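The Fox Who Kept the Lamp: talking with Giorgia Orlandini about her new book

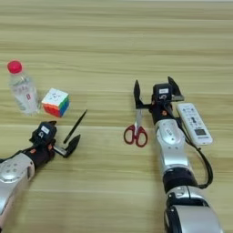 I read The Lamp at Stetier in one evening, and then I read it again out loud to my niece over the next week, and she made me do the fox in a different voice every night. So when Giorgia Orlandini said yes to a phone call I had a list of questions, and half of them came from an eight-year-old.

If you haven't read it yet, it's a children's novel about a fox called Tonine who moves into an empty lighthouse on the island of Stetier and starts lighting the lamp for the fishing boats. There is also a very cross goose named Lindine. I love the goose.

I asked about her first. "Everybody asks about the goose!" Giorgia said, laughing. "She was only supposed to be in one chapter. She comes to the door, she complains about the light, she goes home. Then I got to chapter four and I missed her."

My niece wanted to know why Lindine is so mean at the start. Giorgia thought about that for a while. "She isn't sleeping," she said. "The light goes into her nest all night long. If you are tired for a whole winter, you're not nice to foxes."

The book took her two years. The first draft had no lighthouse in it at all, which I found hard to believe. Tonine lived over a bakery and delivered bread, and Giorgia wrote 366 pages of that before she put it in a drawer. "It was too long and there was too much bread," she said. "My sister read it and told me she was hungry and bored." The finished book is a lot shorter, and the only bread left is the roll Tonine shares with the boy from the mail boat (my niece's favorite part, after the storm).

Oh, the storm. I won't spoil it for anyone, but I did cry on the couch, and I told Giorgia so. She sounded pleased! She said she wrote that chapter by hand, starting in the afternoon, and didn't stop for dinner. "I knew the lamp had to go out. I didn't know who would climb the stairs. I wrote it three ways. In one of them it was the boy, and it was fine, but I didn't believe it."

We talked about the publisher too. Lo Presti is a small house, and they printed 1000 copies the first time. Those went faster than anyone planned, mostly through school libraries, and a second printing of 2000 is coming in August. The new ones will have a map of the island inside the front cover. I'm a bit jealous, as mine doesn't have one. My niece has drawn her own and taped it in, with the goose's house bigger than the lighthouse.

I asked what Giorgia read when she was little. Animal stories, she said, and anything with a boat. She didn't like books where the animals turned out to be a dream. "I was so angry with those. I wanted to write to the author and ask for my fox back."

Will there be a second book? She's working on something, and it has the goose in it, and that was all I could get out of her. I asked if Tonine would be there as well.

"Somebody has to light the lamp," she said, and then her kettle went off and she had to run.

I passed all of this on to my niece, who would like it known that she has ideas for the second one.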